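Home | Projects | Reports | Student Zines | Contact

Filed under: Publishing & Print, Term Reports

Barkska: making a fantasy zine from nothing (final report)

Rocío Casado

Started in March with no name and no stories. Ended with an issue. Short version of how that went.

The plan was a small magazine of fantasy and science fiction by students, one issue, print plus PDF. I wanted short pieces only, limit of 1,000 words each, so that people would finish them. Called it Barkska after the city in the first story that came in. The writer said fine.

Submissions. Put up a call on the class board and the library page. 60 pieces arrived, way more than I had planned for, and a lot came in the last evening before the deadline. I read all of them once fast, then a second time with a score sheet (opening, voice, ending, does it make sense). The score sheet helped for the weak ones and the very good ones. Middle group was a mess. Ended up picking those on gut feeling, which I know is not a method. Next time two readers.

Editing took longest. "Gaillard" needed a new ending and the writer sent three. "The Salt Road to Farnano" was over the limit by 400 words and we cut the whole tavern chapter, which she was not happy about, but the story moves now. Things I should have fixed before starting: one style for dialog, one style for made-up words (italics or no italics), and a rule on maps. Two people sent maps. I had no page for maps.
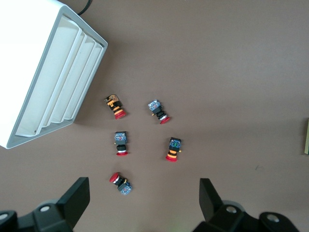 Five emergency stop buttons on a brown work surface.

Layout. First try in a word processor, bad idea, every change on page 4 broke page 9. Moved everything to a proper layout program and lost a weekend but it was worth it. Body text in a plain serif, titles bigger then I first wanted. The fantasy lettering I picked for the cover could not be read from two steps away so I droped it.

Printing. Zatetti, the copy shop, did 65 copies, stapled, black and white inside, color cover. Proof came back with the inside margin too tight, letters going into the fold. Fixed, sent again. Lost two days there. PDF went up the same night at 9 pm.

Readers. Left copies in the library and the cafeteria. Feedback form had few answers, mostly from people who were in the issue, so I can't claim much from it. Most named favorite was "Gaillard". Two complaints about the small type, fair. One person asked for a letters page.

What I would change: open the call earlier, ask for fewer words in the bio, get the cover art agreed before the stories are final. Also send a no to the people who got a no. I sent those late and it was not nice of me.

Second issue is open if anybody wants to take it over. Files and score sheet are in the shared folder.

Related reports
- A Podcast About Ghost Stories: What We Recorded
- Hand Binding a Short Novel
- Reading Group Report: Four Dragon Books
- Comic Strip for the School Paper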